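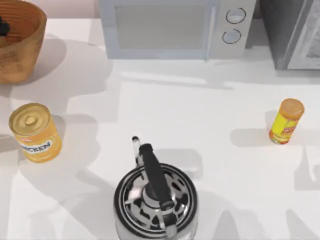 Urncombe's community kitchen will reopen to renters in May after the town council approved a new lease with Benedetti, the company that owns the building on the old market block. The kitchen closed when the previous lease ran out and the two sides could not agree on who should pay for drainage work. Under the new terms, Benedetti will cover the drains and the council will pay for fittings. Plans call for white countertops throughout, with appliances lined up along the back edge and the rest of the surface left for food preparation. Rent for a half-day session has been set at $26.

Deepika Rajan, who manages the town's small business office, said 5 food businesses have already asked for regular slots. "Most of them have been cooking at home or driving to Rononport," she said. "That's a long way to go to make soup."

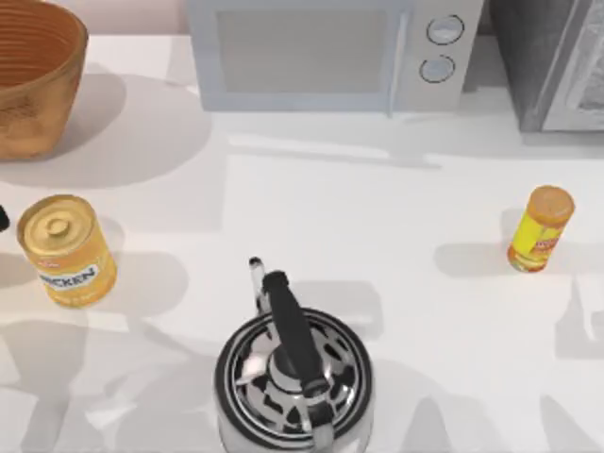
The lease runs for 2 years and can be renewed once. Renters will need a current food handling certificate and must book through the town office. Evening sessions end at ten under the building's noise rules.

Chutima Luangrath, who sells rice dishes and pickles at the Saturday-free summer market, rented the kitchen before it closed and plans to return. She said storage was her main concern, as the old pantry had no locks. The council has set aside $400 for lockable shelving.

Applications for regular slots are due at the town office by 12/10/2020. Single sessions will be offered later.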